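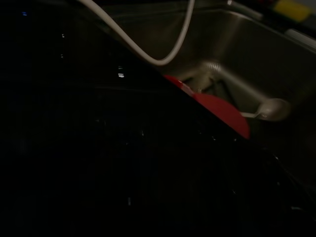

不锈钢水槽的日常清洗

厨房里最容易显旧的地方是水槽。刚装好的时候亮得能照人，用上半年就开始发灰，边上一圈水渍，槽底全是细划痕。划痕没有办法消掉，灰和水渍可以。下面是我家一直在用的做法，工具很便宜，前后不到二十分钟。

需要准备的东西：小苏打、白醋、一块软海绵、一把旧牙刷、一条干的超细纤维布。钢丝球不要用，带研磨颗粒的粉也不要用。

第一步，把水槽里的东西全部拿出来。红色的刮刀、勺子这类东西最容易被随手丢在槽里，沾着酱汁泡上一晚，第二天颜色发暗，味道也去不掉。硅胶和塑料的工具用完当场冲洗，挂起来晾干。

第二步，用温水把槽壁和槽底冲一遍，冲掉菜叶和饭粒。排水口的滤网单独取下来，倒扣在垃圾桶上磕干净。

第三步，趁槽壁还湿着，撒一层薄薄的小苏打，用湿海绵顺着钢材的拉丝方向擦。横着擦或者打圈擦，会留下一团一团的印子，在窗边的光线下很明显。

第四步，台面和水槽相接的那一条边用旧牙刷刷。这里积的多半是洗洁精和油混在一起的东西，颜色发黄，摸上去发黏。如果密封胶已经发黑，牙刷刷不掉，只能割掉重打，这个另外写。

第五步，用一份白醋兑一份水，喷在有水垢的地方，等8分钟，再用清水冲净。白醋不要和含氯的漂白水一起用，也不要前后脚用。天然石材的台面不能沾醋，喷的时候用布挡一下。

第六步，擦干。很多人省掉这一步，水渍就是这么来的。

软管和电线

水槽附近常有一根白色的细管或者细线，净水器的、小家电充电的都有。管子垂到槽里，洗碗的时候会碰到脏水，外皮很快就黏了。电线更要注意，离水龙头近的插头一律拔掉，线绕好，用魔术贴扎带固定在墙面或者柜子侧面。扎带不要勒得太紧，能塞进一根手指就行。

水管外皮发黏，可以用小苏打水浸过的布包住，捂一会儿再擦。接头的地方顺手摸一下，有潮气就拧紧，还潮就换垫圈。

洗完的东西放在哪里

台面上的小物件，我的原则是每天用的留下，一周用不到一次的收进柜子。东西直接散放在台面上，擦桌子要一件一件挪，时间一长就不擦了。叠放式的塑料收纳盒在这里很好用，占的地方不大，高度可以往上走，像这种白边、半透明的四层叠在一起，靠墙放，里面大概装了什么隔着盒壁能看出个影子。

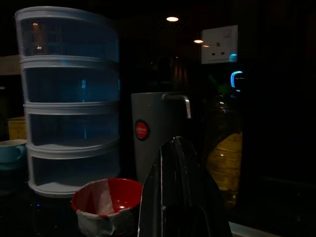
分层的办法很简单，按重量和使用次数来。最重的放最下面，例如成包的盐、糖和罐头；最轻的放最上面，例如茶包、滤纸、封口夹。中间两层放零碎。杯子不必收进盒子，有把手的杯子最好挨着收纳盒摆成一小片，把手朝外，像那只贴着红色圆标、印着“JAPAN”字样的灰色杯子，金属把手露在一侧，伸手就能拿到。蓝绿色的马克杯也可以放在盒子旁边，喝水的杯子集中在一处，客人来了也不用满屋子找。

叠放盒有几点要注意。

叠得越高越不稳。四层是我家的上限，再高就要靠墙加固定。盒身上宽下窄的款式更容易晃，底层一定要压重物。

盒子底下每个月擦一次。塑料底边和台面之间会渗进水，深色台面不容易看出来，挪开才发现一圈白印。这圈印子用湿布加一点白醋就能擦掉，石材台面改用中性洗洁精。

半透明的盒壁起雾或者发黄，多半是油烟。用温水加洗洁精泡10分钟，再用软布擦。不要用开水烫，盒子会变形，变了形就叠不齐。

层与层之间如果卡得太紧，不要硬拽。在边缘抹一点食用油，左右轻轻转动。

标签贴在侧面，不要贴在正面。正面常被手碰到，字很快就花了。我用的是普通的纸胶带，写上名称和开封的月份，比如“绿豆，六月”，用完撕掉换新的，不留胶。

小碗的用法

灶台边放一只小碗，用来搁正在用的勺子、剥下来的蒜皮、拆下来的橡皮筋，做完饭一次倒掉。碗不用大，口径和手掌差不多就够。里面是亮面釉或者亮面漆的最好擦，红色、黑色这种深一点的颜色也耐脏。

新买来的碗，外面往往裹着纸。纸要全部撕掉再用，留着一截会吸水，过几天就发霉。残胶的处理方法是先用吹风机的热风吹，边吹边撕，剩下的胶印抹食用油，等一会儿用纸巾擦掉，再用洗洁精洗一遍。漆器不能用热风吹，只用油。

杯子上的标签

杯子上的圆形标签分两种，一种是纸贴的，一种是印上去的。用指甲在边上轻轻刮，能翘起来的就是贴纸。贴纸泡温水十几分钟就下来了，磨砂表面的杯子不要用刀片刮，会留下亮痕。印上去的就不用管了，硬去只会更难看。

金属把手和杯身相接的地方容易藏茶垢。棉签蘸小苏打糊，沿着缝走一圈，冲干净以后把杯子倒扣，让缝里的水流出来。

茶垢很厚的马克杯，小苏打加温水泡一个晚上。杯口一圈的垢用食盐擦，手上力道轻一点。杯身有金边或者手绘图案的，不要用盐。

晚上收工的顺序

我家每天晚上照下面的顺序做：先洗杯子，再洗碗，最后洗锅。洗完锅清滤网，擦水槽，擦台面，最后把抹布洗净拧干挂起来。抹布摊在水槽边上干得很慢，味道就是从这里来的。

灯光暗的时候不容易看清台面，油点和水点都会漏掉。可以把手掌平放在台面上滑一下，有颗粒感或者发涩的地方再擦一遍。吊柜下面装一条灯带也很管用，价钱不高，自己就能贴。

读者来信

Áine Quinlan 来信问，水槽里的彩虹色斑点怎么去掉。这种斑点一般是高温留下的，比如滚烫的锅直接放进槽里。白醋兑水擦两遍，大部分会淡下去，擦完马上冲净擦干。

还有读者问小苏打买哪种。食品级的就可以，一公斤装的在我家能用将近19个星期。开封以后倒进密封罐，放在远离灶台的地方，受潮结块的照样能用来擦水槽，不要再拿去做点心。

本页更新于2025年4月7日，补充了漆器那一条。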